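Baltthorpe House, then and now: a talk with Jeanie Laing

posted 11/29/18

Got to Baltthorpe late, traffic, so we skipped the tour and sat down in the kitchen. Jeanie Laing had her coat on still. She had a fire drill at four and a new kid coming at five. "You've got me till the drill," she said. "Go."

So, fast version first. Baltthorpe House takes teenagers who can't live at home right now. Ages 13 to 18, some stay a few weeks, some stay till they graduate. Laing started as a night aide and has run the place for nine years. 30 beds, split over four cottages. There were 57 when she came, all in one building with one long hallway.

"You could hear everybody's everything," she says. "Somebody cried at one end and the other end was up till morning. I asked for smaller cottages my first week as director. Took six years."

What changed when the cottages opened? She thinks about it. Sleep, she says. Kids slept. Then breakfast, because each cottage cooks its own now and a kid who has to make eggs for seven people generally gets out of bed.

I asked about the money. She made a face. The county pays a daily rate for each kid and it covers staff, food, the heat, most of school. It does not cover a trombone. It doesn't cover a driver's test or a bus ticket to see a brother two counties over. That comes out of gifts, and the gifts are mostly small. Last February a church supper brought in $2905 and she can tell you where it went almost to the dollar. Eleven winter coats. Glasses, two pairs. A deposit on an apartment for a girl who was aging out with nowhere lined up.

"People want to buy the big thing with a plaque on it. Great, please do. But I need gas cards."

Phone rang, she took it, came back with a sandwich.

We got onto staff. It's hard to keep people, she says, and she doesn't blame them, the warehouse down the road pays more and no one there throws a shoe at you. Her longest-serving cottage parent is Mwangi Simiyu, 14 years. He came in for coffee while we were talking and I got maybe five minutes with him.

"First year I thought I was there to fix them," Simiyu said. "Now I drive. I drive to the dentist, I drive to court, I drive to practice. They talk in the car becuase you're not looking at them."

Does he hear from kids after? All the time. Weddings, babies, one guy who calls every time his truck breaks down. Simiyu knows nothing about trucks.

The part Laing really wanted to talk about was what happens at 18. The old way, a kid turned 18, there was a cake, and that was pretty much it. She hated the cake. Two years ago she started what she calls the Mutiso year, named after the street where the first apartment was. A kid who ages out can get a place nearby, rent shared on a sliding scale, and a worker who stops by once a week. They pay $300 a month to start. It goes up as they earn more. 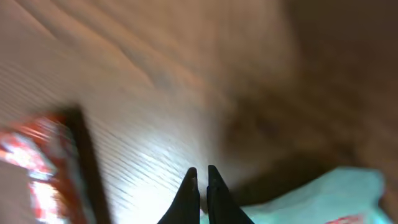

A year is too short, according to Sawsan Zein, and the weekly visit should go on as long as the young person wants it, even if that's only a text message to ask how the job is going. Most people that age can call home when the car dies or the boss is a jerk. Take away the visits at 19 and you've done the cake thing again, only later.

Laing doesn't argue. She'd like three years. She has funding for one and a half, and the half isn't signed.

Who gets in? Anybody who asks, so far, though there's a wait now. You need a job or a class, doesn't matter which. One of the current group works mornings at a bakery and is studying for a nursing aide license at night. Another one quit school twice and is back again. "He's allowed to be back again," Laing said. "How many times did you change your mind at 19?"

Twice, I told her. She said liar.

I asked what goes wrong. Roommates, she said right away. Dishes. Boyfriends on the couch. One kid stopped opening mail, just a pile of it in a drawer, and some of it was from the power company. So now mail is a thing they go over at the visit, out loud, at the table. Also loneliness, which she says she should of seen coming. They go from a cottage full of noise to a quiet apartment, and some of them walk back over for dinner every night the first month. There's always a plate.

And families? People assume there aren't any. Most of the kids have somebody, an aunt, a grandfather, a mom who is doing better than she was. About half the work is with them, phone calls mainly, Sunday visits, a lot of patience on both sides. She wants a family room with a door that shuts. At the moment visits happen in the dining hall, next to the ice machine.

Then it was ten to four and she was up, looking for her clipboard. Last question, what do you need most, this month? Gas cards, again. Twin sheets. Somebody who can teach parallel parking and has good nerves.

Gifts can be dropped at the front office any weekday before six. Ask for Jeptoo Ndung'u.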